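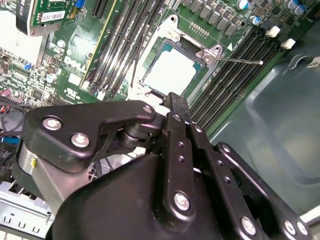

Dell server board, processor socket open, load plate raised.

Triltine Hill Runs
Data card and README

Last updated February 28, 2024
Maintained by Pirmin Thaler

What you get

Every timed run made by the two Triltine prototypes on the closed hill road at Grerum, 351 runs in all, one CSV file per run. The Triltine is a small two-seat electric sports car built by Brunner, with one motor on each rear wheel and a battery pack in the floor. If you enjoy working out where an electric car gains and loses its time, I think you'll have a lovely few evenings with this!

Together the runs add up to 460 kilometres of full-throttle uphill driving. The highest speed in the set is 186 km/h, reached by the second car on the long straight below the quarry bend. Have a look at the motor temperatures just afterwards, they are fascinating.

Folder layout

runs/ holds the run files, named by car and run number
cars/ has one text file per car with weight, tyre sizes and gearing
road/ has the centre line of the hill road and its height profile
tools/ has the small Python scripts I use for plotting
CHANGES.txt lists what was altered between versions

Main columns

time_s: seconds since the start beam was broken
speed_kmh: road speed taken from the undriven front wheels
power_left_kw, power_right_kw: power drawn by each motor
pack_v, pack_a: battery voltage and current
temp_left_c, temp_right_c: motor winding temperatures
steer_deg: steering wheel angle, left is positive
pedal_pct: accelerator position
lat, lon, alt_m: position and height

Negative power means the motor is feeding energy back into the pack. You'll see plenty of that going into the two hairpins, and the left and right motors can differ quite a lot while the car is turning. That difference is the torque steering at work and it's my favourite thing in the whole set. Plot power_left_kw minus power_right_kw against steer_deg and you'll see what I mean.

How it was recorded

Both cars carry the same Trandwood logger, wired into the car's own data network. Position comes from a separate receiver behind the seats and is merged in by time stamp. Under the trees near the top the position wanders, so please use the distance worked out from wheel speed if you are comparing lines through the last corners. The script tools/distance.py does this for you and snaps the result to the start and finish beams.

Runs that were stopped early are kept in, with the word "short" at the end of the file name. I went back and forth over that, but a half run still tells you a good deal about launch behaviour, and it's easy to filter them out.

Body and finish notes

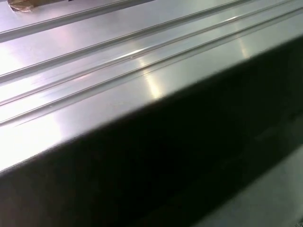 Each file in cars/ now has a body section, added after several people asked how the cars differed on the outside. The first car runs bare metal side panels and the second is painted, and the painted one is a little heavier for it. I tried to record colour as a single value and gave up happily. Polished metal simply won't sit still: the glossy panel in the photo goes from cool white to faint lavender to a soft blue-grey depending on where the light catches it. So the finish field is a plain word, "bare" or "painted", and a second field called ribs says whether a panel has grooves pressed along its length, like the three running side by side on that sheet. Neither field has any effect on the run data, but they do help when you're matching runs to video.

Quick start

Unpack the archive, open a terminal in the top folder and type:

python tools/plot_run.py runs/car2_run014.csv

You should get speed on top, motor power in the middle and temperatures at the bottom. The scripts need pandas and matplotlib and nothing else.

Known problems

The right motor sensor on car one dropped out during a few of the September runs. Missing readings are left blank, never filled in.

Outside air temperature was written down by hand at the start line, once per session. Treat it as a hint.

Pedal position on the earliest runs tops out just below full. The sensor was set up slightly wrong and I have left the raw numbers alone.

Good uses, and less good ones

Energy use models, driver comparison, teaching and thermal work on small motors all suit this set well. It won't tell you much about everyday range, as the cars only ever go uphill here and the drive back down isn't logged.

Licence and thanks

Free to use, change and share, as long as you name the source. Big thanks to everyone at Brunner who let me plug things into their cars! If you make a plot you're pleased with, send it over and I'll add it to the gallery folder in the next version.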